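Tencombe Residents' Association
Minutes of the February meeting, back room of the Danzer Library

The meeting opened at 7 p.m., or would have, had the key fit the door. It opened at 7:20.

1. Minutes of the last meeting
Approved after a correction. The word "heated," describing the discussion on hedges, was changed to "full."

2. Parking on Jultera Street
The new signs are up. They allow parking on alternate sides on alternate weeks and do not say which week came first. Ten residents have been ticketed, including the one who asked for the signs. A letter will go to the city. It was agreed the letter should be short. The draft read aloud was not, and it will be looked at again.

3. Money
The balance stands at $2,118. The quote from Bernton Paving for the footpath is $1,237, not counting the corner by the mailbox, which Bernton calls "a separate conversation." The quote was accepted. The corner will stay as it is, and members are asked to keep stepping over it.

4. Noise
The complaint about wind chimes was withdrawn. A complaint about the withdrawn complaint was noted.

5. Perforated panels
Members had strong views on round holes in staggered rows, most of them new that evening. A vote on whether such a panel would suit the notice board shelter was tied and will be held again.

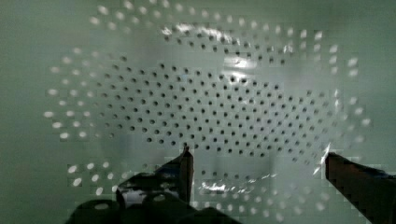
6. Summer picnic
Same park, same date, same argument about potato salad. The sign-up sheet went around and came back with one name and a phone number for a plumber.

7. Any other business
There was plenty. It was moved to next month.

Closed at 9:10 p.m.

7 comments
10 shares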